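Rhyming baskets and a very long rainy week

Posted Dec 19, 2023

So we've been stuck indoors since we got back from Tremden, and my four-year-old has decided she's done with puzzles, done with play dough and very done with me. I needed something that used her brain a little and didn't need a trip to the store. Enter the rhyming basket!

I first saw one at the playgroup in Flundden back in June. It's a basket of small things from around the house, and the kids pull one out and find something that rhymes with it. Sock and block. Bear and chair (dollhouse chair, please, mine tried to drag over a real one). I put 7 pairs in ours, and that was plenty. I tried more the first time and she wandered off to look for crackers.

We say the words out loud, slowly, and stretch the ends. Caaaat. Haaaat. If she picks two things that don't match, I say both words again and let her listen – she usually giggles and swaps one. Made-up words are welcome too. She told me that spoon rhymes with "floon," and she's right, it does.

My older one is 9 and claimed to be way too big for this, then spent half the afternoon making up a harder version with two-syllable words. Pickle and nickel was his. I was a bit jealous of that one.

The best part for me is that it moves. We've played it on the stairs and in the bathtub (plastic stuff only), and on the drive to my sister's place in Skatdale, which is 118 miles of "what rhymes with truck?" Be careful with truck. 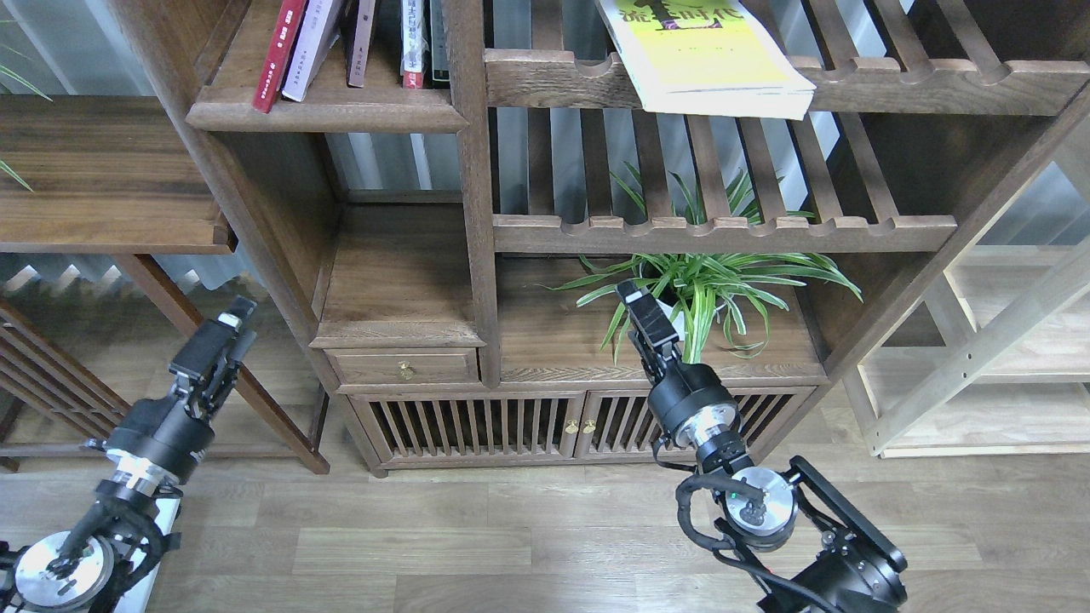 Spider plant on the middle shelf.

If your kid isn't hearing the rhymes yet, don't push it. Go back to songs and silly books for a while, and leave off the last word of a line so they can shout it. We did that for most of the summer before anything clicked.

I swap out a couple of pairs every few days, and the old ones go into a shoebox in the hall closet. Next up I want to try first sounds with the same basket – ball, button, bean, all the B things. I'll post the list once we've tested it, and if you've got a good rhyme for orange, please put it in the comments. She asks every morning.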